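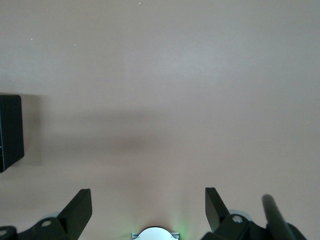 Minutes of the March Meeting, Garnasside Residents' Association

Held Wednesday in the back room of the Grivach, starting at 7:20 p.m. The notice said 7:00. The notice always says 7:00.

Present: 34 households, plus two people who thought it was the trivia night and stayed for the coffee.

1. Minutes of the last meeting

Approved, with one correction. The January minutes recorded that the discussion of hedge heights was "lively." The members concerned asked for this to be changed to "full." Changed.

2. Parking on Min Street

The chair read out the reply from the town. It runs to two pages and says no. The town will not paint new lines on the east side, will not repaint the old lines on the west side, and thanks us for our continued interest.

A member from the corner house said the delivery vans were still blocking the hydrant most mornings. Another member said those were not delivery vans, they were her brother-in-law. It was agreed that he would be spoken to.

Motion to write to the town again, in shorter sentences. Carried, three against.

3. The Skekik

For newer members: the Skekik is the creek behind the ball field. It flooded the path again in February and left a shopping cart on the footbridge. The cart has been claimed by neither supermarket.

The secretary has a quote of $883 for clearing the culvert. This does not include hauling away what comes out of it. There was a long silence, and then a long discussion. One member offered to do it himself with a rented pump, as he did the year before last. The members who live downstream thanked him and asked him not to. 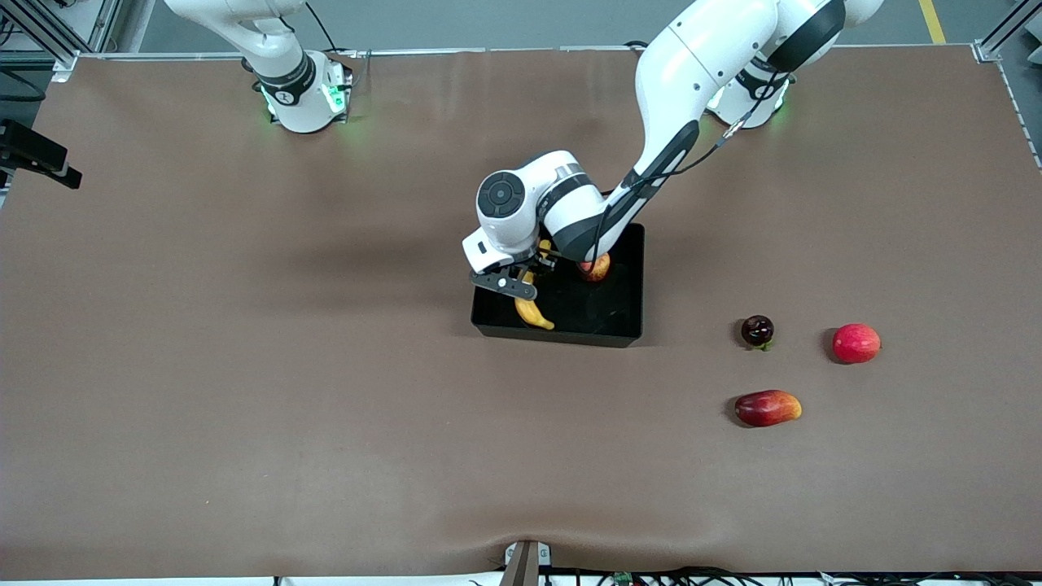 Another member wanted to know why the culvert could not simply be made bigger, and was told that the culvert belongs to the county, the path belongs to the town, and the water, as far as anyone can tell, belongs to us.

Motion to accept the quote and ask the county for half. Carried. Motion to act surprised if the county pays. Withdrawn.

Action: secretary to get a second price for the hauling before the next meeting.

4. Summer block party

Same weekend as last year, same street, same argument about the music. Last year's music ended at 11:40 p.m. according to the band and at 1:00 a.m. according to everybody on the north side. It will end at 10:00 this year. The band has been told, and is reported to be considering its position.

Five grills have been promised. Last year five were promised too, and we cooked everything on one. Anyone bringing a grill should also bring propane — the two do not travel together by nature.

Dues of $20 per household will cover the tables, the permit and the ice.

5. Any other business

The lost gray cat on the posters is not lost. It lives at two addresses and both families have now met.

The library shelf by the bus stop is full of tax guides again. Please stop.

A member asked if meetings could be kept to an hour. This was discussed until 9:15 p.m., when the meeting closed.

Next meeting: Wednesday, same room, 7:00 p.m.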